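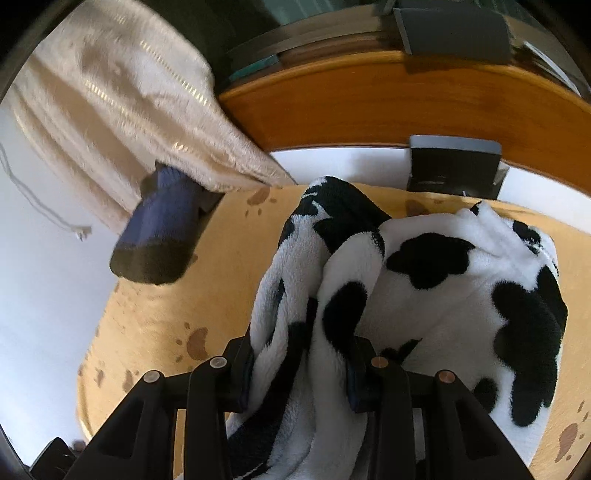
Buscar en los relatos
Escribe y pulsa Intro

El agua de Bandik

A Nermina Kos le vendieron la botella un jueves, en la puerta de la farmacia, y le costó lo mismo que una cena. El hombre llevaba una carpeta y zapatos de ciudad. Dijo que el agua salía de una grieta en Bandik, que los monjes la bebían desde hacía 1000 años y que quitaba la pena.

- ¿Qué pena? - preguntó ella.

- La que tenga usted, señora.

Nermina no tenía ninguna pena en particular. Tenía una rodilla mala, un hijo que llamaba los domingos y una deuda pequeña con la ferretería Sydorenko. Pagó, sobre todo, para que el hombre dejara de hablar, y luego estuvo toda la tarde enfadada consigo misma.

Había sido inspectora de pesas y medidas hasta los 70. Se pasó la vida metiendo el dedo debajo de los platillos ajenos y nunca le pareció que la gente fuera mala; le parecía que redondeaba. Puso la botella junto al fregadero y la miró como había mirado tantas balanzas. La etiqueta decía Prikar, en letras verdes, y debajo, muy pequeño, un número de registro que tenía dos cifras de menos.

El viernes tomó el autobús a Bandik. En la parada no había monjes. Había una gasolinera, un bar y un muro con un grifo, y delante del grifo una fila de gente con garrafas.

- ¿Es buena? - le preguntó a la mujer que iba delante.

- Mi cuñada volvió a dormir.

- ¿Y antes no dormía?

- Antes tenía al marido en casa - dijo la mujer, y cerró la garrafa.

Nermina esperó su turno y bebió con la mano. Sabía a cañería. Siguió el tubo por detrás del muro, entre las ortigas, sujetándose la rodilla, hasta una arqueta de hormigón con la tapa floja. Dentro había un contador municipal, el modelo Kultton, que ella conocía de memoria porque siempre adelantaba. La grieta de los monjes pagaba recibo.

Volvió al muro con la frase preparada. La fila había crecido. Un viejo llenaba un frasco de mermelada con mucho cuidado, sin derramar nada, y una chica le sostenía el bastón.

- ¿Ha visto la grieta? - le preguntó él.

- He visto el contador.

- Ah, sí - dijo el viejo. - Lo puso mi yerno.

Enroscó la tapa, recuperó el bastón y se fue hacia la gasolinera.

En el autobús de vuelta Nermina redactó mentalmente la denuncia, con el número de registro y la situación de la arqueta. Le salió bien, le salió seca. En casa buscó un sobre, no encontró sellos y abrió la botella para comparar. Era la misma agua. Se bebió un vaso entero, de pie, y el domingo, cuando llamó el hijo, le dijo que no había salido en toda la semana.

Contacto | © Todos los derechos reservados | Volver arriba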